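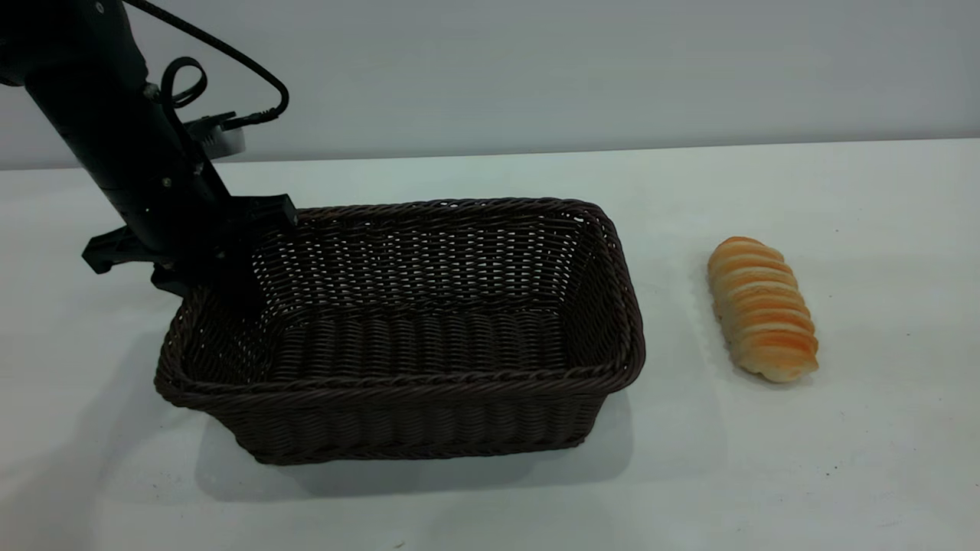 Ticket: order confirmations going out twice
Shop: Trindavham Baskets and Homeware
Status: open, waiting on customer

First message

Hello, and thank you for picking this up so quickly. We sell woven baskets and other bits for the home, and since we moved our mailing over to Plurnano in October, a good many customers have been getting their order confirmation twice. The two emails are the same down to the order number, and they land 5 minutes apart. Nobody has been charged twice, thank goodness – I went through the payments on Saturday with a pot of tea and they all match up. But people do worry, and then they ring us, and I do like a chat but the parcels still need packing!

What I have tried so far:

Turned the confirmation email off and on again in the shop settings. No change.

Placed a test order for a small dark brown basket using my own address. Two emails.

Placed another with the Bosow stock add-on switched off. Still two, so I have put it back on.

Reply from Matvii Bondarchuk, support

Thanks for such a clear write-up, it saved me a fair bit of digging. I can see both copies in the sending log. The first comes from the shop itself and the second from an old rule called "Karpenko resend", which sends again if it hasn't had a receipt within 5 minutes. It looks as though the rule came across with your old settings and is still waiting for receipts from the previous mail service, so it never hears back.

Could you go to Mail, then Rules, then page two, and untick it? Please don't delete it yet, as I'd like to keep a copy. You may also see a daily limit of 500 there. I've raised that to 1000 for you while we sort this out.

Second message

Found it and unticked it. I have put through one more test order and had a single email after 20 minutes of waiting. I'll leave it running over the weekend, if you don't mind keeping the ticket open until then.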